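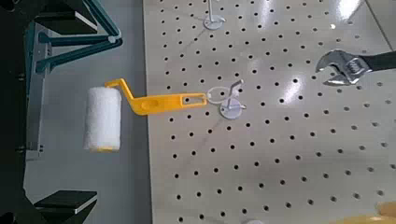

Tool return is the last of the 4 tasks in the Curkbridge workshop challenge, and the one our team chose for the semester project. The arm has to take a hand tool from a tray, carry it to a vertical target, and leave it hanging on a hook. We limited the work to tools with a closed hanging hole, which removes the need to balance a tool on two pegs. The paint roller was used as the main test object for the reasons that made it awkward: the fuzzy cover and the yellow handle are at opposite ends, the slot is at the far end of the handle, and the cover extends past the left edge of the pegboard when the slot is over its hook. The planner therefore needs free space beyond the board as well as over it. The adjustable wrench was kept as a second object with a heavier head.

1. Hardware

The arm is a six-joint Bandatgate teaching unit on loan to the department since July. We did not modify the arm. The gripper is the standard parallel type with printed fingertips, which we lengthened twice during the project. The wrist camera is fixed behind the fingers and looks along the approach direction. A second camera on a stand was tried and dropped after the stand was bumped and the calibration had to be repeated.

The hooks are white plastic with round base plates. Since the plates and the board are nearly the same color, segmentation by color did not work for locating them. Overhead light also reflects off the board surface, and in the upper part of the board the glare hides some of the holes.

2. Method

Hook location uses the hole grid. The software finds the dark holes, fits a regular grid to them, and fills in the positions it cannot see. Grid cells where a hole is expected but covered are marked as candidates, and a small classifier decides whether each candidate is a hook base, a tool or glare. The classifier was trained on 618 cropped views taken by us under three lighting settings.

Slot location is done separately. For the roller, the handle color gives a clean outline and the slot is found as the elongated opening nearest the end. For the wrench there is no useful color, so the slot position is taken from a stored template relative to the head.

The hanging motion has three stages: approach with the slot centered on the hook, advance until the measured joint load rises, then lower and release. The load threshold was set by hand. A value that suited the roller was too low for the wrench, so the threshold is now stored per tool.

3. Results

Formal trials were completed on 15th October. Each tool was given 27 attempts with the target hook assigned at random. An attempt counted as a success if the tool was still hanging when the arm reached its home position.

The roller results were better than the wrench results under all three lighting settings. Most roller failures came in the advance stage, when the slot edge met the tip of the hook and pushed the handle back in the grip. Most wrench failures were template errors of a few millimeters. Glare caused missed hooks only in the top rows, and closing the blinds removed the effect.

Grid fitting was stopped after 2,000 iterations if it had not converged. This limit was reached only when the camera was too close to see enough holes.

4. Remaining work

The slip during the advance stage should be handled by checking the slot position again just before contact. We have the code for this but it adds a pause that would exceed the Curkbridge time limit on our present computer. The template for the wrench should be replaced with a measured slot position. The grid fitting code is written for one hole spacing and will need a parameter before it can be used on the Flavby board, which has a wider pitch.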